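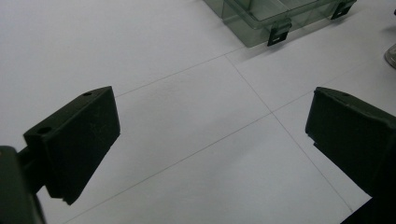 Clear box with black latch clips on a white tile surface, gripper open.

Can a Machine Put the Small Stuff Away Yet?

Readers keep asking whether it is worth waiting for a household robot before sorting out the junk drawer. My short answer is no. Sort the drawer now. Below are the jobs as I would rank them in November, easiest for a machine first.

Picking up one box and moving it. Mostly yes, if the box has straight sides and sits by itself. Leave a hand's width of clear space on each side. This helps people with stiff fingers too.

Opening latch clips. Sometimes. A clip has to be pulled out at the bottom edge and then swung up, and two flat fingers tend to slide off it. If yours are hard to open, rub a little candle wax along the lip and work each clip 8 times.

Seeing clear plastic. Still a weak spot. A see-through box on a pale surface has very little edge to go by. Put a strip of colored tape along the rim. You will find the box faster yourself.

Sorting screws into compartments. Not at home. Noreen Nic Giolla runs the repair bench at Buckley and timed herself against the arm they had on trial from Hustska. She put away 209 mixed screws before lunch. The arm did 700 over a night shift, but someone had to lay them out flat first, and it stopped when two were stuck together.

Wiping tile and grout. Flat tile, yes. Grout lines, no. Use an old toothbrush and a paste of baking soda and water, leave it for 2 minutes, then rinse. Always move boxes off the tile before you wipe. Grit gets under them and scratches.

Noreen's rules for a compartment box, which work for any helper:

One kind of thing per compartment.
Label the lid and the front.
Never fill past the divider, or the small parts will hop over when you carry it.
Close both clips before lifting.

The Leltdale store sells spare dividers separately. Measure the slot first, as the older ones are slightly narrower.

Next page: getting old label glue off plastic.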